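How to Clear Out Old Bathroom Bottles

Set aside an hour in January, before new things start piling up. You need 2 bags, a marker and a damp cloth.

1. Take everything off the shelf and wipe it down.

2. Check each container for a label. If it has none and you can't say what's inside, set it apart.

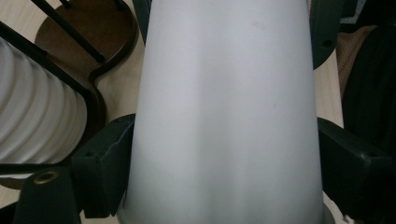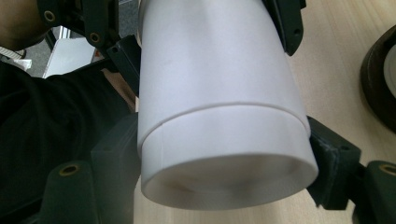 Plain white, matte finish

3. Write the opening month on anything you keep.

4. Rinse empties and bag them – the Promthorpe drop-off takes them until 11.

5. Put daily items back at the front.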